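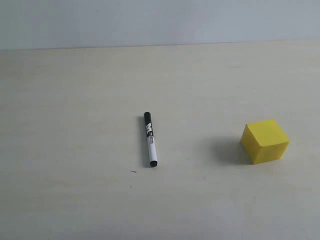

Light beige tabletop against a pale gray wall.

How to Seal the Gap Between a Worktop and a Wall

The joint between a fixed worktop and the wall behind it is a moving joint. Wood-based tops swell and shrink with humidity, and the framing behind drywall does the same on a different schedule. Grout or spackle in this position cracks within a season. A flexible sealant, applied at the correct width and depth, lasts for years.

This page covers straight runs against painted drywall or plaster. For tile, see the separate page on tiled backsplashes. For freestanding tables, do not seal at all.

What you need

Sealant (see the next section)
Caulking gun with a smooth rod and a pressure release
Painter's tape, 1 inch
Foam backer rod, if any part of the gap is wider than 1/4 inch
Plastic scraper and utility knife
Denatured alcohol and lint-free cloths
Finishing tool with a small radius
Feeler gauge or a stack of playing cards

Choosing the sealant

Siliconized acrylic is suitable for desks, sideboards and craft tables. It can be painted and cleans up with water. It shrinks slightly as it cures, so a bead that looks full on the first day will be a little hollow by the end of the week.

Neutral-cure silicone is the right product beside a sink. It does not shrink to any useful degree, but paint will not stick to it. Paint the wall first and let the paint harden for at least 7 days before sealing.

Hybrid sealants sit between the two. Most accept paint and most tolerate standing water. Read the data sheet for the movement rating and choose 25 percent or higher.

Step 1. Check that the top is fixed

Press down on the front edge at several points and watch the back. If the top lifts or shifts, tighten the brackets before going further. No sealant will hold a loose top.

Step 2. Measure the gap

Slide the feeler gauge along the full length and note the widest and narrowest points. On a 90 inch run it is common to find 1/16 inch at one end and 3/16 inch at the other, as few walls are flat over that distance.

Under 1/16 inch: the sealant cannot get in far enough to grip. Loosen the top and pull it forward slightly, or accept a surface bead with a shorter life.
1/16 to 1/4 inch: seal directly.
1/4 to 1/2 inch: insert backer rod first.
Over 1/2 inch: scribe the top to the wall or fit a trim strip.

Step 3. Remove old material

Cut along both edges of any existing bead with the knife held nearly flat, then lift it with the plastic scraper. A metal scraper will mark laminate. Take off all silicone residue, including the thin film left after the bulk is gone. New sealant does not bond to old silicone. Vacuum the gap with a crevice nozzle.

Step 4. Clean and dry

Wipe both faces with alcohol on a cloth, turning the cloth often. Test on a hidden spot first; alcohol softens some latex paints. Leave the joint open for an hour.

Step 5. Fit the backer rod

Use rod one size larger than the gap, so that it stays put under compression. Push it in with a blunt tool to a depth of half the gap width. The rod limits the depth of the sealant and keeps it from sticking to anything at the back. A bead bonded on three sides tears; a bead bonded on two sides stretches.

Step 6. Tape both sides

Run one strip along the wall and one along the top, each 1/8 inch back from the corner. Press the inner edges down firmly. If the wall is wavy, follow the wall with the upper strip and keep the lower strip straight – the eye reads the lower line.

Step 7. Apply the bead

Cut the nozzle at 45 degrees, slightly smaller than the gap. Start at one end and push the gun forward, keeping steady pressure on the trigger. Aim to finish the run in one pass. If you have to stop, restart an inch back and overlap.

Step 8. Tool and remove the tape

Draw the finishing tool along the joint once, with light pressure. Wipe the tool and make a second pass only if there are visible voids. Pull the tape right away, back over itself and away from the bead. Waiting until a skin forms leaves a ragged edge.

Curing

Keep the area dry and unloaded for 32 hours with acrylic, or as the label states for silicone and hybrids. Cure slows noticeably below 66 degrees Fahrenheit. In January, with the heating on, the top will be at its narrowest and the gap at its widest. A joint sealed then spends the rest of the year in compression, which most sealants tolerate well.

Common faults

Bead pulls away from the wall: dusty or chalky paint. Cut out, prime the wall edge, reseal.
Bead splits down the middle: too thin, or bonded at the back. Cut out and add backer rod.
Bubbles: damp in the gap, or air in the cartridge. Small ones can be sliced off and filled after full cure.
Bead stays tacky: expired cartridge. Remove all of it and start again from Step 3.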